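Semlow 3701 Food Dehydrator Review

Posted 10/11/20

Price paid: $699
Bought from: Galanis, online
Used for: four months

I had a round plastic dehydrator for years, the kind with stacking trays and a fan in the bottom. It dried the lowest tray to a crisp and left the top one like wet leather, so I was always getting up to swap them. When the fan quit I decided to spend real money on a box type with the fan in the back. The choice came down to the Semlow 3701 and a smaller Returard that cost less. I went with the Semlow for the steel trays.

It is heavy. Plan on a second person to get it out of the carton, and measure your counter first. The door lifts off completely, which I like for loading, but then you need somewhere to put the door. The cord is short. Mine ended up on a bench in the laundry room, and I shut the laundry room door at night.

The controls are a dial for temperature and a timer. There is no preset for anything and the booklet is thin. It has a chart of drying times that I found too short for almost everything. Apples took longer than the chart said, and tomatoes took a lot longer. If you are new to drying, get a good library book on the subject and go by feel.
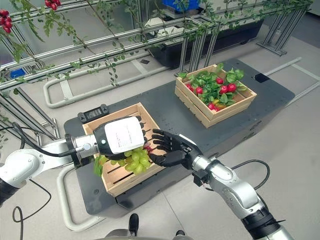

Raisins were the main reason I wanted a better machine. They take the longest of anything I make, and uneven heat shows up fast, with some hard as gravel and some still full of juice. I use seedless green grapes. When they come like the pale green ones in the photo, still in a bunch with a few leaves on, I take off the leaves, pull the grapes from the stems and dip them in boiling water to crack the skins. A slatted wooden crate like that one is good for keeping them until you have time, as the air gets in from the sides. After the dip they go straight on the trays in one layer. In the Semlow the back rows finished a little ahead of the front ones, but I never had to swap a tray from top to bottom.

Cleaning is the weak point. The trays fit in my sink but not flat, and grape sugar bakes onto the wire. Soak them before you scrub. I bought a set of Zusunach mesh liners in August and they cut the scrubbing by more than half. They should be in the box at this price.

The noise is a steady hum, lower than my old one. You can talk over it. The outside gets warm on top but I would not call it hot. 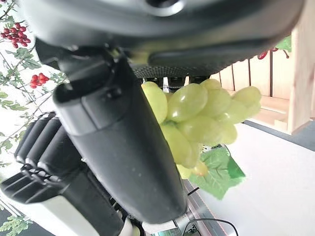 One reader wrote to say the dip is a waste of time, and that cutting each grape in half gets the same raisin sooner with no pot to wash. I tried it on a single tray. It was faster, and the halves came out flatter and stickier than I like. For baking I would do it that way. For eating out of the bag I still want them whole.

The warranty is handled through the store, so keep your receipt. I had to write to Galanis about a bent tray and the new one came the next week without any argument.

Things I would change: a longer cord, a hook for the door, and a better chart.

Rating: 4 out of 5

I will add a note on jerky after deer season. So far I have only run fruit, tomatoes and some parsley, and the parsley blew around until I laid a second liner over it.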